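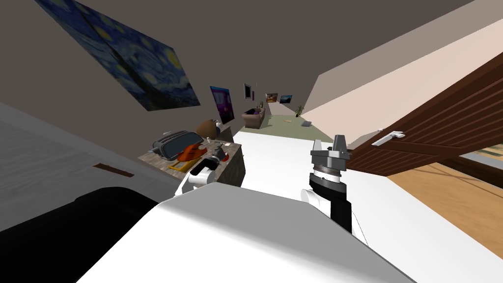 Simulation cell: wrist cameras and gripper settings

The two-arm cell in the kitchen model at Nunby has been set up again following the move to the Voltau controller. Ineke Vandenberghe did the work in December. Settings carried over from the old controller should be deleted.

Arm setup

Both arms now load from a single Indbridge file. Joint limits are read at startup, and the cell will not run if the file and the controller disagree. Gripper opening is set to 80 mm. Closing force is capped at 20 N for all tabletop props, including the toaster.

The wrist camera was moved back 8 mm along the tool axis. Both fingers and the edge of the palm stay in view with the gripper open, and the gap between them can be used to check aim against a flat target such as the Starry Night print.

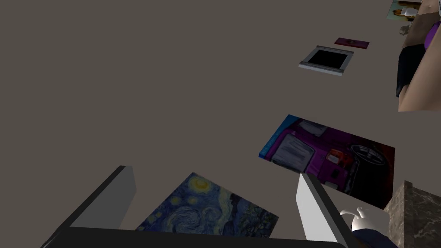

Routine checks

Load the Nuttall test set before each long run and play back all 533 poses. Any pose that stops short is written to the fault log with its joint values. Do not edit finger offsets by hand. Reload the Indbridge file, home both arms, and repeat the test. If the same pose fails twice, send the log to Ineke before changing anything else.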